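I finally swept under the desk

The back room in our place in Ustcombe has light gray tile, and I picked it because I thought it would be easy to keep clean. It is easy to mop. Sweeping is another matter. Small stuff skates across tile and stops in the grout lines, and the big push broom mostly moves it from one side of the room to the other.

I used a vacuum in there for 2 years, an old Prillero that weighs too much and has to come up 11 stairs. In September I gave up and went back to a small hand broom. I sweep everything into one pile, pick out the bigger pieces by hand, and drop them straight in the wastebasket. Then I go after whatever is left with the bristles.
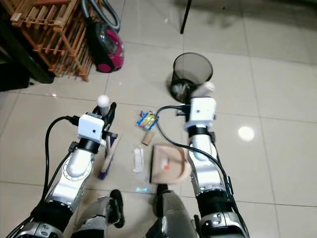
The other thing I changed was where the basket sits. It used to live by the door, so every handful meant getting up and walking over. Now I pull it right next to the mess before I start. I like mesh for paper and dry trash. It's light and I can see when it needs emptying. For anything finer I put a bag in first, or it ends up back on the floor.

A friend recommended a dustpan set from Naqvi, and I may get one. The pan I have now has a bent lip and leaves a line of dust every time.

Next is the closet, where I have a Taklow shelf still in its box and a lot of cables I can't identify.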